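Site Selection and Opening Costs for a Fourth Pronditer Counter
Student project report, Restaurant Operations
Gervasio Garrido
January 12, 2024

1. Scope

This report covers the proposed opening of a Pronditer lunch counter in Bendside. Pronditer serves rice plates and grilled chicken from a short menu and has three counters open now, all of them in Jundora. The company asked for a comparison of two vacant units and a recommended size for the opening menu. Staffing policy and supplier contracts were outside the assignment.

2. Units compared

Unit A is on Echeverría Street, next to a pharmacy. It has 2,000 square feet, a working exhaust hood and a rear door wide enough for pallet deliveries. The last tenant was a bakery, and the floor drains were left in place. Unit B is inside the Bendside transit hall. It is smaller, has no hood, and shares a loading area with 4 other tenants. The hall closes early in the evening, which rules out dinner service.

Rent per square foot is lower at Unit A. Unit B has more people walking past at midday, but most of them are changing buses and do not stop. Counts at the existing counters show that customers who sit down spend more than customers who carry food out. Unit B has no room for seating.

3. Menu size

The existing counters list 35 items each. Sales records were sorted by item, and the bottom of the list was reviewed with the kitchen lead at the oldest counter. Several items shared no ingredients with anything else on the menu and were the main source of discarded stock. The opening menu proposed for Bendside has 14 items. All of them can be prepared with one flat grill, one fryer and two rice cookers. Cold sides and fruit are portioned before the doors open and held under the counter. 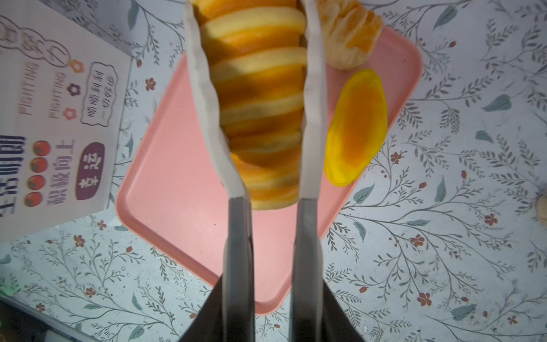 How long should the short menu stay in place after opening?

Until the kitchen has gone four weeks in a row without missing its ticket time target. Items can then be added back one at a time, starting with those that use ingredients already in stock.

4. Opening costs

The largest single cost at Unit A is the replacement of the walk-in cooler compressor. The hood needs cleaning and a new inspection tag but no structural work. At Unit B, the landlord would allow a ventless oven only, so the grill items would have to be dropped or made elsewhere and brought in. Transport from the nearest counter was priced and added to the Unit B total. With transport included, Unit B costs more to run in every month of the first year.

5. Recommendation

Unit A is recommended, with the 14-item menu and dinner service from the first week. The lease should not be signed before the compressor quote is confirmed in writing. The parking count was done in January only and should be repeated in warmer weather.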